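Minutes, Girkidham Road Safety Group, Monday, 7 pm, upstairs room

Fourteen present, which is a record if you count the two who came for the yoga and stayed out of politeness.

**1. Last month's minutes**

Agreed, after the word "lunatic" was changed to "rider" in two places. It was kept in the third.

**2. Off-road bikes on Phillips Lane**

The group logged 288 complaints over the spring, most of them between 9 and 11 at night. Several describe the same orange bike, seen on one wheel outside the school and later on two wheels in the flower bed. Police have asked residents to stop chasing it in their cars. One member asked if this applied to her. It does.

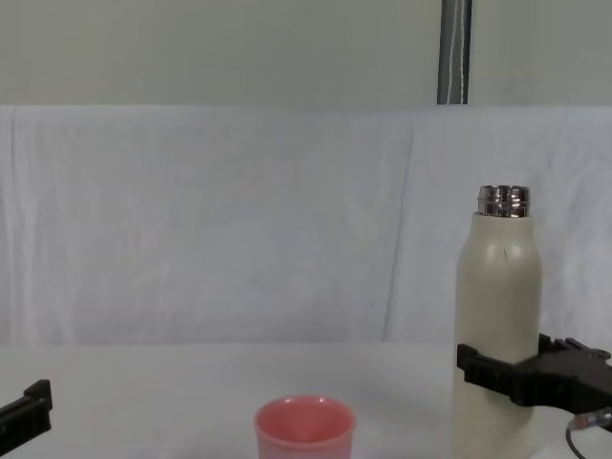
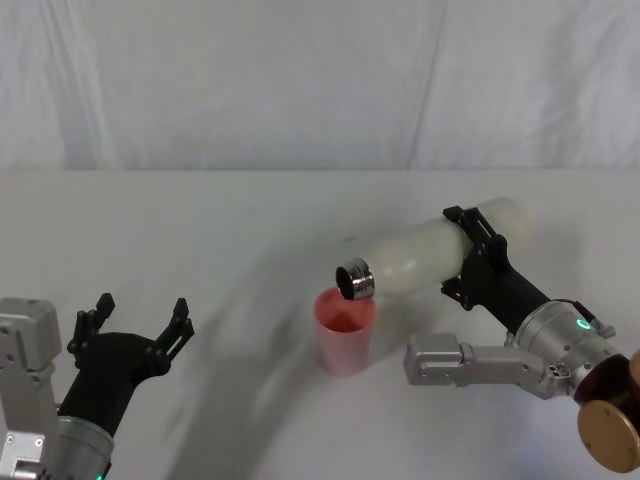
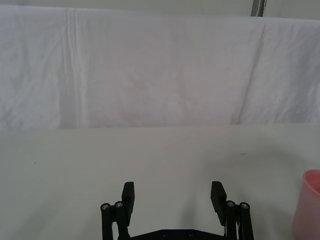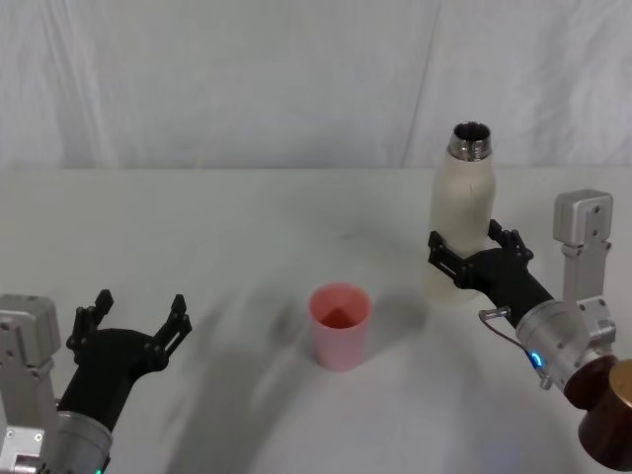

Discussion moved to the speed camera on Stekumness Road, which has been pointed at a hedge since March. The county says turning it will cost $400 and needs a form. It was proposed that the group pay and send the county the bill. It was also proposed that the hedge be ticketed. For the leaflet asking riders to hand in footage, members want a plain backdrop like the white cloth hung behind the white table, with the wrinkles ironed out if anyone owns an iron. The first proposal passed. The second got more votes than it should have.

**3. Speed bumps**

Unotov, the contractor, has quoted for three bumps and delivered a drawing of four. The fourth is in a private driveway. The owner is in favor.

**4. Leaflets**

1000 to be printed, one side only, no clip art. The draft headline, "We Know Who You Are," was dropped on the grounds that we don't. Members will deliver on their own streets and are reminded that the recycling bin is not a street.

**5. Any other business**

A complaint was received about motorcycle noise during this meeting. It was a member's ringtone - he has been spoken to.

Meeting closed at 8:40 pm. Next one is in the same room, after yoga.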